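# How I Regrip My Own Tennis Racket (and Stopped Paying for It) 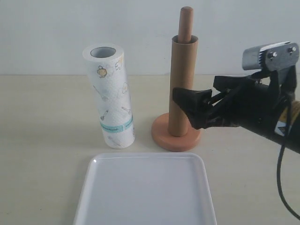

*New roll of paper towels next to the holder, with the old cardboard tube still on the post.*

I play doubles at the Povevville courts every Monday evening, and for years I handed my racket over the counter whenever the handle got slick. Then Floarea Lungu, my partner, watched me fork over money for a new overgrip one night and said, "You know that's just tape, right?" She did mine on the bench while we waited for a court. It took her less time than it takes me to find my car keys.

So I learned, badly at first, and now I do everyone's. An overgrip is the thin wrap that goes on top of the thicker base grip your racket came with. If the base grip is still cushy and stuck down, leave it alone! You only want to swap the top layer.

## What you need

- One overgrip (I buy the plain tacky kind in a multipack)
- Small scissors
- The finishing tape that comes with the overgrip
- A cloth or a couple of paper towels, barely damp
- The rubber collar from the top of your handle, if you have one

Don't lose the collar. I've lost two.

## Take the old one off

Slide the rubber collar up onto the throat of the racket, then peel off the finishing tape and unwind the old overgrip from the top down. Go slowly near the bottom. Mine likes to grab the base grip there, and the first time I tried this I yanked off a chunk of foam with it and had to play a whole set with a weird dent under my pinky.

Wipe the base grip down and let it dry all the way. I usually leave mine overnight. If you wrap over a damp handle the whole thing creeps, and by the second set you've got a ridge sliding around in your palm.

## Find the right end

Unroll the new overgrip on a table. One end is cut to a long taper and usually has a tiny strip of adhesive on it. That's the end you start with, down at the butt of the handle. Peel the clear plastic film off the side that will face out (it's easy to miss, and Fletcher Ormsby once played most of a match wondering why his new grip was so slippery).

## Which way to wrap

If you're right-handed, hold the racket in front of you with the butt pointing at your belly and the strings pointing away. Stick the tapered end to the handle right at the lip of the butt cap, and turn the racket so the wrap runs up and away from you with the seams angled the way your fingers naturally lie. Lefties go the other direction. If you can't tell, wrap two turns loosely and grab it like you're hitting a forehand. The edges should feel smooth under your fingers. If they feel like they're peeling back, unwind it and go the other way.

## The actual wrapping

1. Do one full turn straight around the butt cap, covering the start.
2. Begin angling upward. I overlap by the width of my pencil line on the old grip, a bit under a quarter inch.
3. Keep a steady pull with your left hand and turn the racket with your right. Turning the racket is so much easier than walking the tape around it.
4. If you see a wrinkle, back up one turn and fix it right then. It will not get better on its own!
5. Stop when you reach the top of the base grip.

More pull makes the handle thinner, and more overlap makes it fatter. Gholamreza Mohammadi has huge hands and overlaps by nearly half, so he runs out of tape early and just lives with a bare patch at the top. I like mine thin, so I pull pretty hard.

## Finish it off

Mark where the tape should end, unwind one turn, and cut at an angle so the last edge sits level around the handle. Wrap it back, press it down, and put the finishing tape over it with a good tug. Roll the collar back down to cover the tape.

Squeeze the handle all over for a minute, then take a few swings in the driveway. If something feels lumpy you'll know right away.

## How often?

I change mine every 6 matches in cool weather. In summer it's more like every two, because once it's over 80 degrees out there I sweat through everything I own. Nana Ayaaba, who plays the Josterau league, goes by color: she buys white ones and swaps when they turn gray at the thumb.

If yours is going shiny or you catch yourself squeezing harder on serves, change it. My elbow felt a lot happier once I stopped strangling the racket.

I'll do a page on replacing the base grip too, once I've managed one without getting glue on the dog.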